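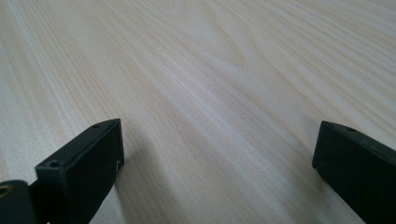
Gripper view with the fingers apart and bare table between them.

Udska – tools for two-gripper cloth recordings

Welcome, and thanks for stopping by! Udska lines up the gripper views with the head view, so that a planner can learn from both hands at once. It grew out of our towel folding work at Westmont, and we still use it there.
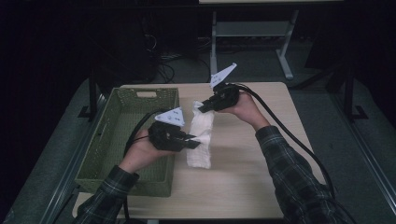
Each episode keeps 2 gripper tracks on one shared clock – please run the sync check before you train anything, even if you're in a hurry.

Last updated 18/07/2021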